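Cleaning tile and grout in tight corners – what do you use?

Home Care Board > Floors and Trim
Thread started 19 Mar 2018

Skarkurar
Posts: 500

We have grey tile in the back hall and a thin wood molding along the bottom of the walls. The open part of the floor is easy. I mop it on Saturdays and it looks fine. The trouble is the corner by the door, where the molding turns. The mop head doesn't fit, so it just pushes crumbs in there and leaves them. Now the grout in that spot is darker than everywhere else and there are a couple of brown marks on the tile that I can't get to with the mop.

I tried a toothbrush. It worked on the grout but it flicked dirty water up on the wall, and I had to wipe that down too. What do the rest of you do with corners like this?

Kairys
Posts: 1423

Vacuum first with the narrow tool. If you put water on crumbs you get paste, and the paste goes straight into the grout. Then a cloth, by hand. I gave up on mops for anything smaller than a bathroom.

For the brown marks, put a drop of dish soap on each one, wait a few minutes and rub. If that doesn't move it, try baking soda and water. Rinse after.

Evodeo
Posts: 1107

I disagree about the cloth. A cloth drags the dirt along the molding and leaves a line of it in the gap. A stiff grout brush with a long handle is better and you don't have to get on your knees. Hold the brush low and pull toward you and it won't spray the wall.

Also watch the water if your trim is real wood. Ours swelled at one end after a winter of wet boots and wet mopping. We had to replace two lengths of it in December.

Kairys
Posts: 1423

It only drags if you wipe. Don't wipe in a corner. Bunch the cloth up, press it in, twist, lift, turn to a clean side and do it again. And wring it hard before you start. A brush holds more water than a wrung cloth does, so if you're worried about the trim the brush is the worse choice.

Evodeo
Posts: 1107

A dry brush holds no water. You dip the tips. I've done three houses this way.

Jinitness
Posts: 2

New here. Does it matter what kind of cloth? I've been using old T-shirts and they leave lint along the edge of the wood.

Kairys
Posts: 1423

T-shirts are fine for windows. For floors I like something with a soft pile, the velvety kind. It holds onto grit better. Dark colors if you don't want to look at the stains afterward.

Ott Grīnberga
Posts: 500

I do it close to the way Kairys does, with a green cloth, both hands. One hand holds the fold and the other presses down on top of the bundle. Ours is a pale tile too, with thin brown molding, and every dark speck shows. You do have to kneel, so Evodeo has a point there. I put a folded towel under my knees. 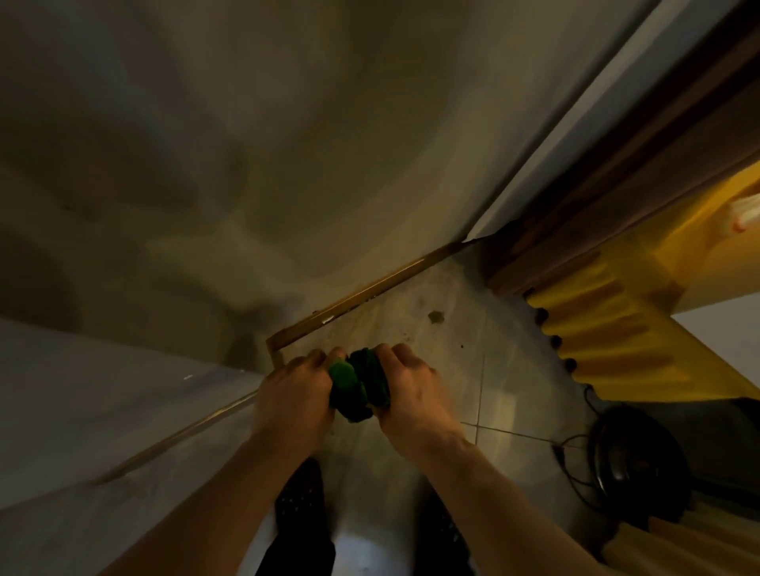

Order I go in

1. Move whatever is on the floor along that wall. Mats, shoes, the boot tray.
2. Vacuum the corner and along both pieces of molding.
3. Wring the cloth until nothing drips.
4. Press and twist in the corner, then work outward along the grout lines.
5. Go over the top of the molding with a clean side of the cloth.
6. Dry everything with a second cloth, wood first.

I don't use anything stronger than dish soap near the wood. The vinegar mix people recommend on here is hard on some grout, so I'd skip it unless you know yours is sealed.

Evodeo
Posts: 1107

Agree on the vinegar. Still using the brush.

Skarkurar
Posts: 500

Thanks, all. I did the vacuum and then the twisting thing tonight with an old hand towel. The crumbs are out and one of the brown marks came up with dish soap. The other one is still there. The grout is lighter but it doesn't match the rest of the floor yet. I'll try the brush on the grout only – no water near the trim – and see if that evens it out.

Kairys
Posts: 1423

If the last mark won't move with baking soda, check whether it's in the tile itself. Run a fingernail over it. If you can't feel an edge, stop scrubbing.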